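Sera Baking Mat, blue silicone
Item 2639

I bought mine for pie dough and now it lives on the table all day! The white circles are marked in centimeters, so you can roll straight out to the size you want, and there's a ruler up the side too.
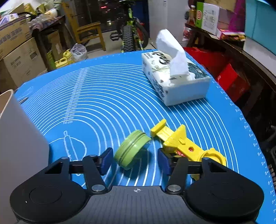
I do crafts and sorting on it as well (small bits are so easy to spot on the blue), and I'm ordering 2 more in July for my sister's place.

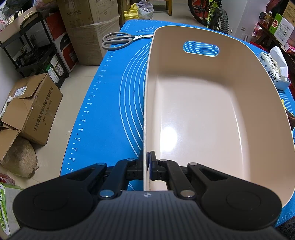

Sera mat with a cream plastic basin and scissors

Reviewed by Mireille Najjar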